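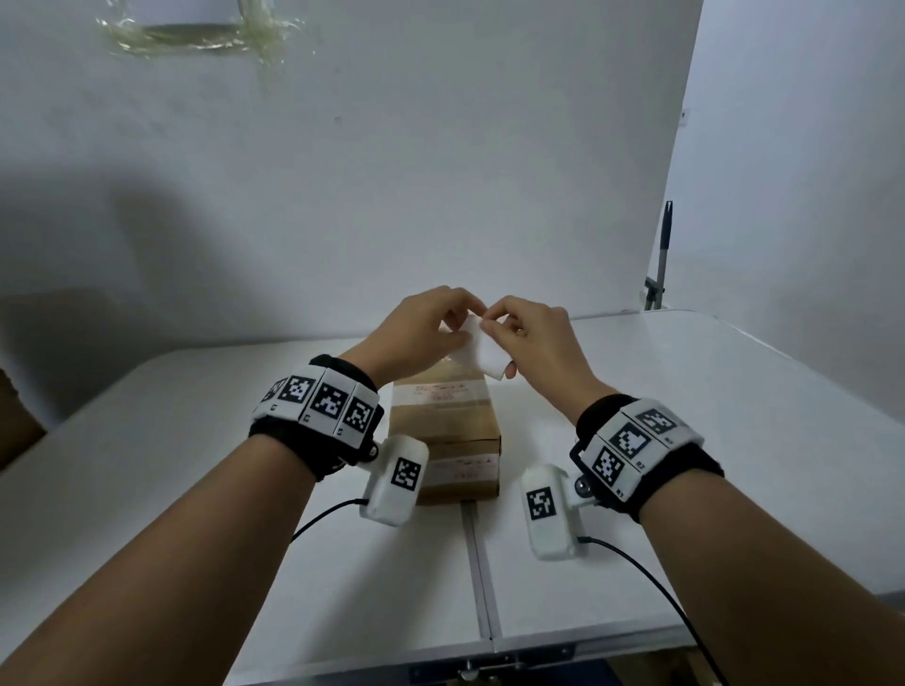
Wrist marker rules for demo recording – what do you enforce?

junhao_yao
We're writing a one-page standard for hand demos at Nesix before the August collection starts. Draft so far:
1. Bands go on the forearm near the wrist, markers facing out.
2. Every marker on a band gets a printed label, R1, R2 and so on.
3. Cables run across the table away from the work, never between the hands.
4. Nothing on the table except the task items.
What am I missing?

plitetville_lab
Rule 3 needs a slack check. Have the operator reach to the far edge of the table and back before recording. We tossed 109 clips last year over a cable that tugged on the module at full reach.

mchevalier
I'd drop rule 4. Robots trained on bare tables do badly on real ones. Leave some clutter in.

junhao_yao
Clutter should be its own condition, logged as such. If it's random I can't tell what caused a bad run.

mchevalier
Then write that. "Nothing on the table" reads like a ban, and people will follow it for the whole project.

Loubna K
Agree with Monique on the wording. Also add a rule for folding and pinching tasks. When the hands come together over a small item, the inner markers can block each other. We ask for at least 2 markers visible per wrist at all times – if the count drops, the take is flagged, not deleted.

woo_nulton
2 is too low for us. We use 3 and reject anything under it.

Loubna K
Depends on your cameras. With 3 we'd lose most of the two-handed takes, and those are the ones we need.

plitetville_lab
Same here. Flag and keep.

junhao_yao
OK, changes: rule 4 is now "bare table or logged clutter set." New rule 5 is the reach check. New rule 6 is 2 markers per wrist, flag below that. Woo, I'll note 3 as the stricter option.

woo_nulton
Fine by me. Put the band size in there too. A loose band turns on the arm and your calibration is off for the rest of the session.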